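Smart bowl study leaves plenty of room for doubt

Melura says people who eat from its portion bowls take in fewer calories without noticing. The claim went up on the company's website Monday, along with a chart and a promise that the full paper will follow. No date was given for the paper.

The study followed 282 adults for 6 weeks. Half were given a set of the company's bowls and half kept using whatever was in the cupboard. Everyone wrote down what they ate. By the end, Melura says, the bowl group was eating over 200 fewer calories a day.

That sounds good until you look at how it was measured. People are bad at keeping food diaries, and they get worse at it when they know what answer is hoped for. The volunteers knew which group they were in. They had been sent new dishes in the mail and told the dishes were meant to help them eat less. Nobody weighed the food, and the summary doesn't say whether anyone lost a pound.

The idea that small dishes shrink appetites has been around for years, and the results have been mixed. Porkley, which sells a rival line of plates, made much the same pitch last spring -- its paper hasn't shown up either.

A plain plastic bowl with a small cup molded inside the rim costs very little to make. Melura's set sells for a good deal more than that. 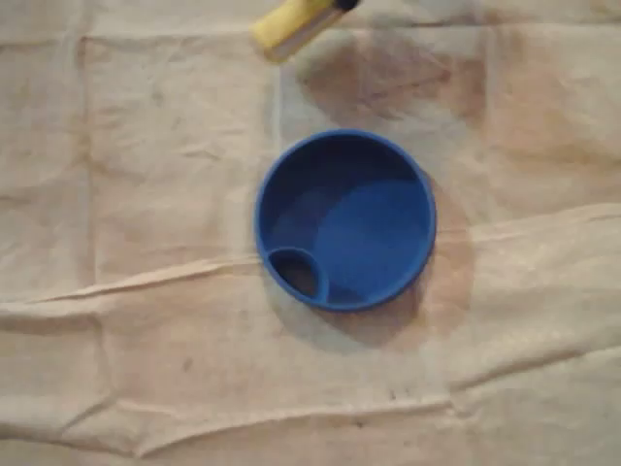 Senyo Amoah wrote in to say he had used portion dishes for most of a year and simply went back for seconds, and he wondered whether the diaries had a line for that. The summary doesn't say. Melura did not answer questions about second helpings or about who paid for the study.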